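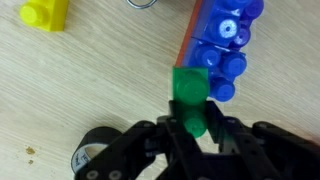
Item 2, blocks on the sorting table, with the roll of black tape.

Giva Toy Library, minutes of the October meeting
Back room, Saturday. 6 members present. Quorum met.

1. Previous minutes
Approved with one correction. The Xolalpa puzzle was listed as complete. It has 220 pieces on the box and no member present has ever finished it. Changed to "said to be complete."

2. Building blocks
The proposal is to sort all the loose blocks by color and lend them in bags. Colors on the table were yellow, orange-red, blue, purple and green. Two members doubted that families want a bag of one color and asked who had requested it. No request could be produced. It was also asked whether assembled rows should be pulled apart before sorting or lent as they are. Opinion split. The chair favored pulling apart — the minute-taker notes that the chair does not do the sorting.

Agreed to try color bags for one month, green first. Returns to be compared with the mixed tubs before anyone orders more bags.

3. Black tape
Suggested for marking bag labels and the shelf edge. An objection was raised that tape labels were tried on the Lanurus train sets and left glue on everything. The reply was that this is a different tape. No evidence was offered. Tape may be used on the shelf only.

4. Metal piece
A piece of metal is in with the blocks. Several theories, none convincing. It does not go out in any bag until it is identified. Carried over.

5. Zastard shelving
The quote promises assembly in one afternoon. The meeting did not believe this. Ask for it in writing, with the delivery charge shown separately.

6. Other business
Request to start at 7 instead of 6. Supporters say attendance will improve. The same was said when we moved to 6. Vote tied, so no change.

Next meeting in November, same room.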